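Tool Roll FAQ: Packing, Care and Tweezers

4 min read

We receive many letters about the Zudora tool roll at our Vandton shop, and the same questions come again and again. We collected them on one page. If your question is missing, please write to us.

What is the tool roll for?

It is for small hand tools which like to disappear in a drawer: screwdrivers, picks, tweezers, small pliers. You open it on the table, work from it, and roll it up again when you finish.

Do I need a big table?

A normal desk is enough. The roll wants to lie fully open, and you need some free place next to it for the tools you are using. If you push two tables together, keep the roll on one of them, so the seam does not run under your work. 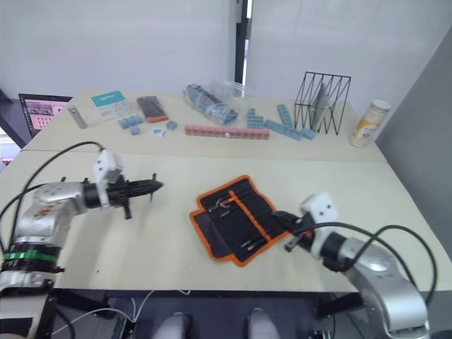 Open tool roll, black with orange edging.

Which tool goes in which pocket?

There is no rule, but we recommend to keep the same order every time. After one or two weeks your hand finds the right pocket alone. Put the tools you use most in the middle and the rare ones at the sides. Tools with thick handles need more room, so leave the next pocket free if the fabric becomes tight.

Should the tips point up or down?

Both ways are possible. With handles up it is easier to take a tool out. With tips up you see faster which one you need, but please be careful with picks and other sharp points – they can hurt your fingers when you close the roll.
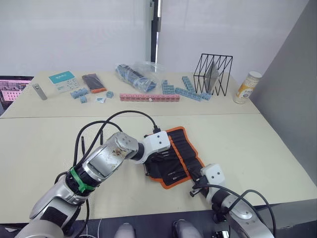
Slender tools in their pockets, roll partly open.

How do I roll it up without losing tools?

Push every tool to the bottom of its pocket first. Then fold the flap over the tops and roll slowly from one side. Do not pull too strong. If the roll becomes thicker on one end, open it and move one or two heavy tools to the other side.

Can I keep several tweezers together in one pocket?

We do not advise it. The tips are fine, and when they press on each other they can bend. One tweezer for one pocket is best. Before packing, lay all of them side by side on the table. In this way you see quickly if one is missing or if a tip is damaged.

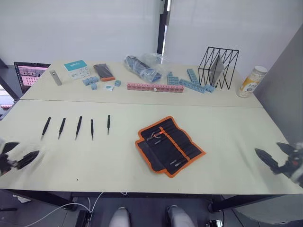
Reading time: 4 minutes

How do I clean the fabric?

Take out all the tools and shake the roll over a trash can. Wipe it with a damp cloth and a little mild soap, then let it dry open. Please do not use a washing machine. The orange edging keeps its shape better when you wash by hand.

My roll has a smell of oil. What can I do?

Leave it open near a window for one or two days. Next time, wipe the tools before you put them back, especially pliers and cutters.

How do I know which tweezers I have?

Many tweezers have a model marking on the body, for example ESD-10. Write it down before you order a second pair, because two tweezers can look almost the same and have different tips.

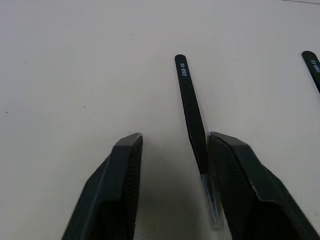 How long can I return an unused tool roll?

You have 34 days from the day of delivery. Please send it back clean and without tools inside. Shipping for the return is paid by the customer, except when we made a mistake in the order.

Do you sell the roll without tools?

Yes, the empty roll is sold separately. The Chiriac set comes with tools, and you can add your own later if there are free pockets.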